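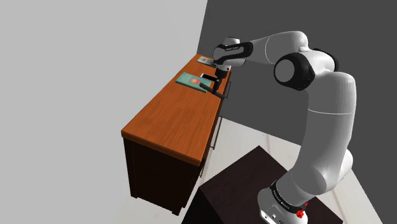
**Ekau Lantern** is an offhand item in the action RPG *Brollitz*. Added in patch 1.9. Cosmetic at first, given stats in patch 2.2. Often called "the Folby lamp" by older players, after the zone it drops in.

## Obtaining

Drops from Coutinho the Drowned, a rare elite in the Folby Marshes. Coutinho does not have a fixed spawn. He picks one of several spots each time a new game is made:

- the sunken chapel, lower floor
- east bank, past the second ferry post
- the reed maze (only if the Miller's Debt event is *not* active)

The chapel is the quickest to check. Most farmers check it, remake the game, repeat. Reed maze is slow and the eels there hit hard on upper difficulties.

Requires level 51 for the drop to be possible. Below that Coutinho can still spawn but gives normal elite loot. One lantern per kill, never two, even in a full party; each player rolls seperately.

Can not be traded, gambled or crafted. Can be salvaged, which gives one Marsh Ember and nothing else. Salvaging does not remove the wardrobe unlock.

## Stats

| | Before 2.2 | 2.2 and later |
|---|---|---|
| Item level | 1 | 56 |
| Armor | 0 | 263 |
| Light radius | +2 | +4 |
| Sockets | none | one |

Upgraded version (see below) has 274 armor. No other change, same model, same color.

Special effect: enemies inside the light radius can not go invisible. Works on bog wraiths and on the second phase of the Tallow Queen. Does not work on Coutinho himself, his fade is scripted. 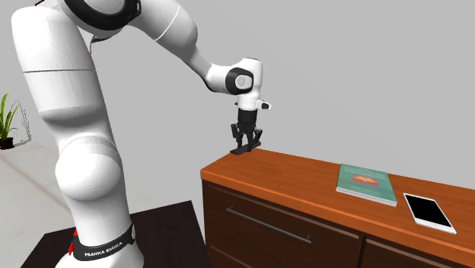

## Upgrading

Take the lantern to Silvana Portela in the harbor camp. She needs to be rescued first, otherwise her stall is closed. Cost is three Marsh Embers plus gold, gold amount scales with character level. The socketed gem is kept. Any dye is lost, so take a note of it if it was a rare one.

The upgrade can't be undone.

## Bugs

In patch 1.9 the lantern was in the game files but missing from Coutinho's loot table, so there was no way to get it. Teguh Oei, item designer on the game, confirmed this on the forums and it was fixed in 1.9.1.

Other known issues:

- Light radius bonus is ignored while mounted. Still there as of the May 14, 2021 build.
- Swapping to a two-handed weapon and back sometimes leaves the glow on the ground where the swap was made. Goes away on zone change.
- The September hotfix after 2.2 stopped the invisibility effect from working in co-op for anyone but the host. Fixed in 2.2.3.
- Item text says "reveals the hiden". Never corrected.

## Lore

The flavor text reads: *"Jeferson Lacerda lit it for the ferry. The ferry did not come."*

Lacerda is named on a grave outside the chapel and in the second page of the Ferryman's Log. The log says he was the last keeper of the Folby crossing and that his sister, Ivone Trindade, took the lamp into the marsh after him. A ghost with her name stands on the east bank at night. Talking to her with the lantern equipped gives one extra line of dialog, no quest and no reward.

## Trivia

- Same model as the wall lamps in the harbor camp, scaled down.
- Valdir Seixas, a merchant in act two, comments on it if it is equipped when his shop is opened. He offers to buy it. The sell button stays grey.
- Hardcore characters have their own wardrobe, so the unlock has to be earned again there.

## See also

- Marsh Ember
- Coutinho the Drowned
- Offhand items (list)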